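3.2 Setting up and looking after the cell

We call our cell Tamiru, and I should admit up front that most of my October went into keeping it in shape. The job it does sounds easy - plates in and out of a black plastic dish rack, with fruit in a dish nearby to make life harder for the planner. The wrist camera sees the rack from very close up, so the fingers are always in view, and we use their tips as a free check on the camera mount. If the tips drift more than 6 pixels from where they were at calibration, Mihret stops the run and we tighten the bracket screws.
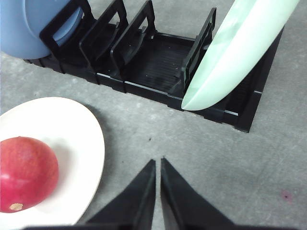

Ibsa wanted to do this check every 80 grasps. I thought that was overkill (I was wrong!) and we went with his number after the mount slipped twice in one afternoon. We also wipe the finger faces at each stop and cycle the gripper open and shut a few times, listening for grit in the slides.

The second camera stays put and looks at the rack from the side. It's the one we trust for finger height over a plate rim, so after any work on the wrist we bring the gripper over the green plate and compare the two views before going on (Figure 4). A full reset takes about 210 seconds, and Ecaterina has it down to 190 when she's in a hurry.

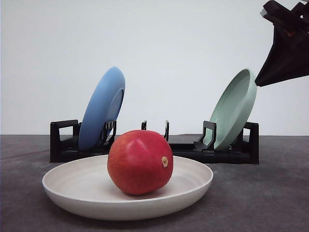 Figure 4. Side view with the gripper near the green plate; a mango sits in the bowl in front of the rack.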